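Speaker notes: "583 Sponges: What We Learned Gathering Examples by Hand"
Hotthorpe meetup, evening slot, 25 minutes plus questions

[Before starting: water, clicker, check that slide 7 plays with the sound off. Phone on silent this time.]

SLIDE 1. Title

Hi everybody, thanks for coming out, and thanks to the folks at Hotthorpe for the room and the pizza. I work on the hand data side at Skemwood, so my job is getting good examples of people doing things with their hands, so that the learning people down the hall have something to learn from. I'm going to talk about sponges for most of this. I hope you like sponges!

[Pause. If they don't laugh, move on.]

SLIDE 2. What I was asked for

So last March my team got a request that fit on one line. "We need pick and place with soft objects, both hands, small container." And I thought, great, that's a week of work. It took us most of the spring.

The model we're feeding is called Paretti. It watches a view from head height plus the motion of the two hands, and it tries to predict what the hands should do next. For hard objects it was doing pretty well by then. Blocks, cups, a stapler, all good. Give it something squishy and it fell apart. It would close the hand to the width it remembered from the last block, squeeze the thing into a little pillow shape, and then have no idea why the edges weren't where it expected them to be.

We looked at what it had been trained on and, well, of course. We had hours and hours of rigid stuff and hardly anything that changed shape when you held it.

SLIDE 3. Why a sponge

People ask me this one a lot, so I put it up front. A kitchen sponge is cheap, it bounces back, and it has two sides that look and feel different, the foam and the scrubby side. That last part turned out to matter a ton. If you've only got one plain block of foam, you can't tell from the video whether the person turned it over. With a green side and a yellow side you can see it right away, and so can the model.

We tried a few other things first. Socks were a disaster (they never end up the same way twice, and the labels turned into arguments). Rolled-up paper towels got smaller every take. Bread rolls... we don't need to go into the bread rolls.

SLIDE 4. The desk

[Leave this one up for a bit. Let people look.]

We keep the desk as plain as we can. White top, clear tub, sponges, and the two hands doing the work. The gloves are black fabric, the controllers are strapped across the backs of the hands, and there's finger tracking on top of that. 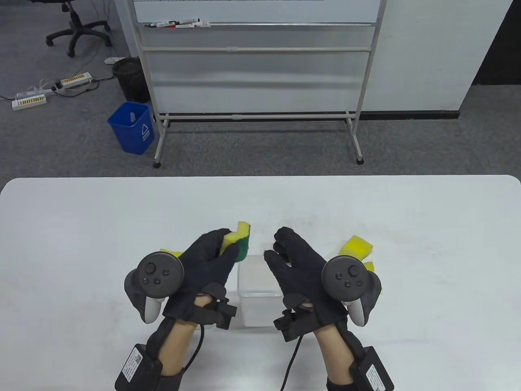
Slide 4: Left hand holding a sponge green side in, right hand open, tub in between.

What I like about this moment is the right hand. It's open, palm turned toward the other one, and it isn't holding anything. When I started I'd have called that dead time and trimmed it. Please don't trim it! A hand that's open and turned a certain way tells you a lot about what could come next, and if you only keep the parts where something is gripped, your model learns that hands teleport from one grip to the next. Paretti used to do exactly that. It would drift along in a loose fist and then try to open up at the very last second, too late, and bump the object.

The other thing is the clear tub. I argued against it. Clear plastic is miserable for depth, you get reflections off the rim, and half the time it's hiding behind somebody's fingers. I wanted a nice bright solid one. The learning folks said real kitchens are full of clear tubs, and they were right, and I've admitted it in writing, so now I'm admitting it to all of you too.

SLIDE 5. What one take looks like

A take in our world is short. Hands start flat on the table. Beep. You pick up a sponge, you do whatever the card says, you bring your hands back flat. Beep. The cards say things like "left hand to tub, green side down" or "pass right to left, then tub." We wrote 109 cards. Some of them are almost the same as each other, and that's on purpose. We wanted to see if the model could tell "pass, then place" from "place, then move over," and it couldn't until it had seen plenty of both.

We do not tell people how to hold the sponge. Early on we did. We had a little drawing of the approved pinch. The takes came out beautiful and they were pretty much useless, all the same pinch, over and over. Once we threw away the drawing we got people scooping, rolling it up against their palm, holding it by one corner like something they found in a drain. All good data.

SLIDE 6. The numbers

We ended the sponge round with 2612 takes on the drive. After review we kept 583 in the first batch that went to training. I know, I know. When I show this slide internally somebody always makes a noise.

[Wait for the noise.]

Most of what we set aside wasn't bad work by the person in the gloves. It was drift. The hand in the tracking data and the hand in the video slowly stop agreeing, and by the end of the session the software thinks your thumb is an inch to the left of your thumb. You can fix some of that afterward, and a good part of the leftover pile has since come back in. For the first batch, though, I wanted only takes where I'd bet my lunch on every frame.

SLIDE 7. Clip: drift

[Play it. It's 20 seconds. Don't talk over it.]

See the outline sliding off the knuckles there? Nothing in the take itself is wrong. If you watched only the video you'd pass it. If you looked only at the motion curves you'd pass it too. You have to lay one over the other. So now our review tool opens with the overlay turned on, and you have to click to turn it off, and that small change probably did more for quality than anything else I'm going to mention tonight.

SLIDE 8. Straps, cables, and sore wrists

Okay, a word about comfort. You've got a controller on the back of each hand, a module on each wrist, a cable running down from each side. It's a lot to wear. We started with hour-long sessions and the takes from the last part were visibly worse. People got slower, and they stopped lifting their hands all the way because the straps were bugging them.

We cut sessions way down and put a real break between them, gloves off, walk around, get a coffee. It felt like we were giving up half our output. The count of good takes per day went up.

Cables: route them down and toward the wearer. If a cable crosses in front of the object even a little, the model will find it. I had a version of Paretti that was very, very good at predicting my cable.

Tighten the strap, shake your hand, tighten it again. Then calibrate. If you calibrate first and tighten second, you've just thrown out your calibration, and yes, I did this for two entire days.

SLIDE 9. Leave the background alone

We had a big discussion about whether to hang a curtain behind the desk. I was for the curtain. I lose a lot of these arguments, you'll notice. In the end we left the room as a room, so there's a whiteboard back there, wastebaskets, power strips, a desk chair that wanders around. When we tested on a different desk in a different room, the model trained with the messy background held up much better than the small one we'd trained against a plain sheet.

What we do control is the tabletop. Nothing goes on it that isn't on the card. No mugs, no phones, no extra pens.

SLIDE 10. Labels

Ríos is our labeling tool, we built it ourselves, and it's ugly, and I love it. Each take gets a start, a grip, a release, and an end. For rigid objects the grip is easy, it's when the thing starts moving with the hand. With a sponge you touch it, it dents, it dents some more, and then it moves. So when did you grip it? We had 2 labelers do the same set and they disagreed on nearly every take, each of them perfectly consistent with themselves.

Our fix was to split it. "Contact" is the first dent. "Hold" is when it leaves the table. Two marks, and the arguments went away, and the model got to learn that there's a squeeze in the middle.

SLIDE 11. If you're starting one of these

Things I'd tell myself back in March:

Record ten takes and label all ten before you record number eleven.
Buy all your sponges from the same pack, then buy a different pack for testing.
Wear the gloves yourself for a full session before asking anybody else to.
Keep the rejects. Write down why you rejected them.
Let people be clumsy. Fumbles and second tries belong in the set, marked as what they are.

[If running long, skip slide 12 and go to questions.]

SLIDE 12. What's next

Next up is wet sponges. I've been putting it off for the obvious reason that I have electronics strapped to people's wrists. We've got some covers coming and I'll report back on how they hold up. After that it's dish towels, and I would love to talk to anyone here who has labeled cloth and lived through it. Please come find me by the pizza.

[Questions. Repeat each one into the mic. Bring the spare glove out if anyone wants to try it on, size medium only.]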